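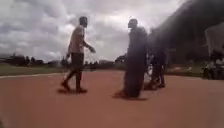 Jeferson Amaral
Ticket 2000, Brimbridge health library service desk. Priority 2.
Summary: readers at the Kakcombe reading room cannot open full-text articles through the Guerra catalogue. Abstracts load as normal. Selecting the full text returns the sign-in page, and signing in again returns the same page.
Steps taken: the fault was reproduced on two staff computers. Browser history was cleared on both – no change. The Fido sign-in service reports all accounts as active. The access list held by Guerra was requested and compared with ours.
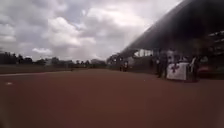 Reinaldo Tavares: The same fault affects ward staff at Kakcombe. Clinical guidelines open correctly, but journal articles do not. Please confirm whether printed copies may be requested in the meantime.
Reply from service desk: printed copies may be requested by the usual form. The comparison shows that 39 of the 200 journal titles are missing from the Kakcombe entry.
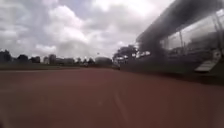
A corrected list was sent to Guerra at 14:10. The ticket will remain open until the missing titles have been tested from both staff computers.
Status: awaiting supplier.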